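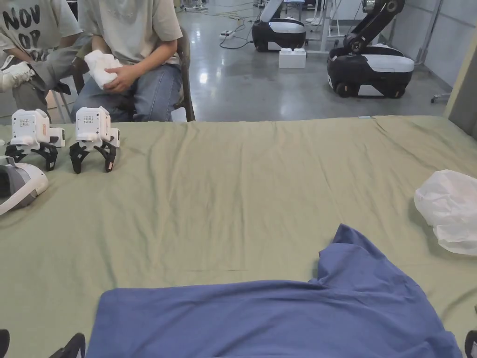
A blue T-shirt on the green cloth.

The Morkby fan fair promised a day "inside the world" of Stisier, the dating show I have watched for 7 seasons against my better judgment. Tickets were $341 for the VIP lane. I paid for the regular one and got in 2 minutes after the VIPs.

Dundville's old exhibit hall was packed by noon. The organizers claimed 1,185 fans, a number they read off a card twice. Libor Danko, last year's runner-up, came out in sunglasses and would not say whether he and Wragg are still a couple. "We're in a great place," he told us. He said the same thing in his spring interview, and they had split up by then, if you believe her posts.

The beach villa set was a painted wall and a lounger. People lined up for it anyway, and I did too.

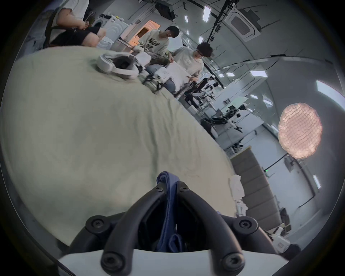

Dark blue cloth, folded.

I asked a woman at the merch stand if the cast had really worn the $60 swimsuits. She said "pieces like these," so I kept my money. Danko's signing ended early and the line behind me got loud. The fair is back in October, and the VIP price hasn't been announced.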